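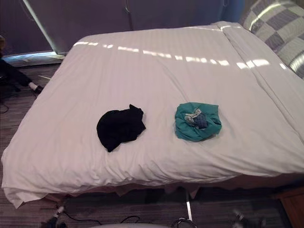

## About Stestcombe Linen Services

Stestcombe Linen Services supplies, launders and repairs bed linen for guest houses, small hotels and holiday lets. We own the stock, our customers rent it by the set, and each set is collected, washed, inspected and returned on a fixed cycle. The company also takes in customers' own duvets and blankets for cleaning at the Drandar Road plant.

## How the service works

Each account is given a par level when it opens. Par is the number of complete sets held per bed: one on the bed, one in the cupboard and one in the laundry. Most of our accounts run at a par of three. Sites with same-day changeovers in June and through the summer usually move up to four, and go back down when the season ends.

Soiled linen is bagged by type at the customer's premises. Sheets and duvet covers travel together; towels travel separately, as they shed lint and need a longer drying time. Standard turnaround is two working days from collection. A 24-hour turnaround is available on routes where the van calls daily.

## The plant

The plant has two wash lines and one ironing line.

- **Line A** takes sheets, pillowcases and duvet covers. Cotton and polycotton are washed in separate loads.
- **Line B** takes towels, bath mats and mattress protectors.
- **The ironing line** takes flatwork only. Anything with a raised weave is tumble finished and folded by hand.

Duvets are washed individually in a large-drum machine and dried at low heat, with two stops for the filling to be broken up by hand. Feather and down items are weighed before washing and again after drying. If the two weights differ by more than the permitted margin, the item goes back in the dryer.

Rinse water from Line A is filtered and used for the first wash on Line B. The storage tank was replaced when the second line was installed, and the old one now holds softened water for the boilers.

## Fabric standards

Our standard range is a 200 thread count percale in white. The Hedlund range is a heavier cotton with a sateen finish, rented mainly by hotels. The Jillberg range is a polycotton for hostels and staff accommodation, where drying time matters more than feel.

Every piece carries a sewn-in tag which records the number of washes. Sheets are checked over a light table for thin patches and pulled threads. Small holes near a hem are repaired; holes in the centre panel are not. Withdrawn cotton is cut down and sold as wiping cloth.

We do not use optical brighteners on the Hedlund range - they give an uneven result on sateen after repeated washing.

## People

We employ 41 staff across the plant, the vans and the office.

- **Amarachi Ibrahim**, Managing Director
- **Huw Watkins**, Plant Manager
- **Milovan Petkov**, Engineering and Boilers
- **Baptiste Le Goff**, Textile Buying and Inspection
- **Boris Trajkovski**, Routes and Customer Accounts

## Opening an account

The minimum order is six beds. New customers are asked for mattress depths as well as widths, since fitted sheets are cut in two depths. Boris Trajkovski's team will arrange a site visit to agree the par level, the collection point and access times for the van. Rental is invoiced monthly in arrears, and missing items are charged at the replacement price shown in the account schedule.

Page last revised 2024-04-09.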